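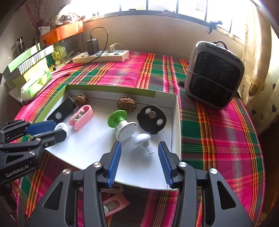

Section 4 – Sorting your small bits before you fill the Mesen drawers
October, by Signe Ingvarsson
Search the guide Go

Before a single thing goes into a drawer, give yourself a nice shallow place to spread it all out, and take your time over it. The lid of a cardboard box does the job beautifully – a white one with a green rim, laid on the bed, shows up even a little peg or a spool, and a couple of walnuts can wait there with the rest until you find them a home.

1. Smooth the bedcover first, so the lid sits level.
2. Tip out one pocket or jar at a time, please, however tempting the whole lot may be.
3. Put like with like, and leave the puzzling pieces for last.
4. Fill the 2 top drawers before you start on the lower ones.

Note: Odd knobs can share a drawer with the spools.

Caution: Keep small parts well away from young children and pets.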